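Início > Notícias > Bebidas e Receitas

Concurso de bebidas de verão em Haduslow premiou um granizado de pepino com vinho verde

21 de setembro de 2021

A sexta edição do concurso de bebidas frias de Haduslow terminou com a vitória de Inès Guérin, cozinheira de profissão, que apresentou um granizado de pepino, lima e vinho verde. O segundo lugar foi para Ewan Grimshaw, com um ponche de chá preto e pêssego assado, e o terceiro para Kane Pearce, que concorreu com uma limonada de manjericão sem álcool.

Inscreveram-se 52 receitas, mais do que no ano anterior, e a organização precisou de dividir as provas em duas sessões, as duas no mês de agosto. Na primeira sessão, o júri provou as bebidas sem álcool. Na segunda, provou as bebidas com vinho, cidra ou licor. Cada concorrente tinha de preparar a sua bebida no local, com ingredientes que se compram facilmente numa mercearia, e não podia usar corantes nem xaropes já feitos.

A receita vencedora é bastante simples. Inès Guérin tritura 300 gramas de pepino descascado com o sumo de duas limas e um pouco de açúcar, passa tudo por um coador fino e deixa a mistura no congelador durante uma noite, numa caixa baixa. O vinho verde é congelado à parte, em cuvetes de gelo. Na hora de servir, ela junta as duas partes no liquidificador e acrescenta 200 mililitros de água com gás muito fria.

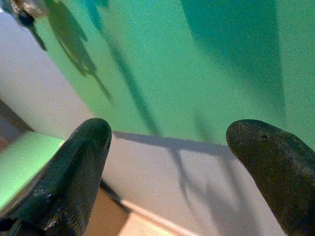 “O vinho não congela completamente e isso ajuda a textura”, explicou a vencedora. “Eu experimentei primeiro com hortelã, mas ficava com sabor de pasta de dentes. Depois experimentei com umas folhas de aipo e gostei muito mais.” As folhas de aipo são picadas e postas por cima, com uma pitada de sal.

O júri foi presidido por Anahera Treloar, autora do livro de receitas “Tretora”, dedicado às bebidas de fruta. Na opinião dela, o nível das bebidas sem álcool foi este ano superior ao das outras. Algumas propostas com vinho estavam demasiado doces e perdiam o sabor da fruta quando o gelo começava a derreter. A presidente elogiou em especial a limonada de Kane Pearce, na qual o manjericão é esmagado com o açúcar e fica a repousar antes de se juntar o limão.

Também o ponche de Ewan Grimshaw recebeu boas notas. Os pêssegos vão ao forno cortados ao meio, com mel, até ficarem bem dourados, e são depois mergulhados no chá ainda quente. A bebida serve-se no dia seguinte, com gelo e uma casca de laranja. Um dos jurados, Aarne Mäkelä, pediu para repetir, mas achou que o chá podia ter ficado menos tempo em infusão.

Houve ainda uma menção para uma sangria branca com uvas congeladas, que substituem os cubos de gelo e não deixam a bebida aguada. A receita foi enviada pelo café Munro, que a vai manter na ementa até ao fim das vindimas.

A vencedora recebeu um liquidificador e um curso de um dia na escola de cozinha Zelavlow, que ela poderá oferecer a outra pessoa, se quiser. As três receitas premiadas e a sangria do café Munro serão reunidas num pequeno caderno, disponível na biblioteca de Haduslow. Para a próxima edição, a organização está a estudar uma categoria só para bebidas quentes, com provas no inverno. As regras ainda não estão escritas e as sugestões dos leitores podem ser deixadas no balcão da biblioteca.

Contacto | © 2021 Notícias de Haduslow | Voltar ao topo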